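### 3.2 Where the lint goes: fibers left behind at home

Anyone who has lifted a dark sweater out of the wash and found it dusted with pale fuzz already knows the starting point of this part of our study. Clothes shed. They shed when we wear them, when we fold them, and most of all when they are tumbled together with water and soap. Earlier work, our own included, has mostly followed the fibers that leave through the drain hose, and for good reason, as those are the ones that reach rivers and treatment plants. We wanted to spend a little time with the ones that stay put.

Households in Besetti and Patwary were asked to keep a laundry diary through the month of November, writing down each load, what was in it, how warm the water was, and whether anything had gone in that was new. We are very grateful to the 161 households who stuck with it (some of them wrote us lovely long notes in the margins, which we read with real pleasure). Together they recorded 1,603 loads. Towels and bed linen made up a larger share than we had guessed, and fleece a smaller one.

The parts of a washer where fibers can settle are easy to name but not always easy to reach. The drum wall of a front-loading machine is full of small holes, and the rubber gasket at the door (Figure 4) has a lip and a fold that can hold water, threads, and the odd coin or button long after a load is finished. Most of the diary keepers told us they wiped the gasket only when they noticed a smell.

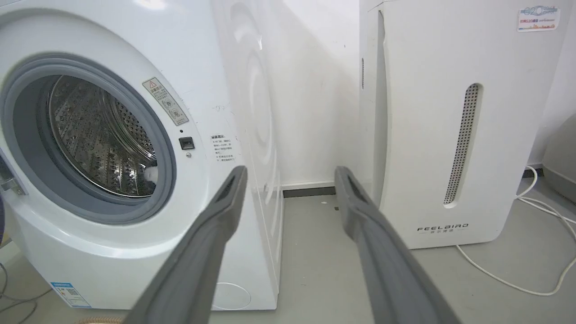

**Figure 4.** Front-loading washing machine, showing the gray door gasket and the perforated steel drum.

### 3.3 Collecting and weighing the fibers

For the second round we visited 40 of the households in person. At each home, Mansa Ackah wiped the full ring of the gasket with a damp cotton-free cloth, turning back the fold as she went, and sealed the cloth in a glass jar. The drain filter was then emptied over a fine sieve and rinsed with clean water. Jars were carried back to our workroom in Pravwood, dried overnight, and weighed the next morning before anything was picked out by hand.

We used the Prirkar sieve method for sorting, with one small change that we would recommend to others. Hair, both human and pet, was taken out before the second weighing instead of after it. Pet hair is heavier than one might think, and in 21 of the homes it would have pushed the fiber weight up enough to hide the differences we were hoping to find between cotton and polyester loads.

Gasket and filter samples were kept apart all the way through. Section 4 gives the weights for each, along with the diary answers on water temperature and load size.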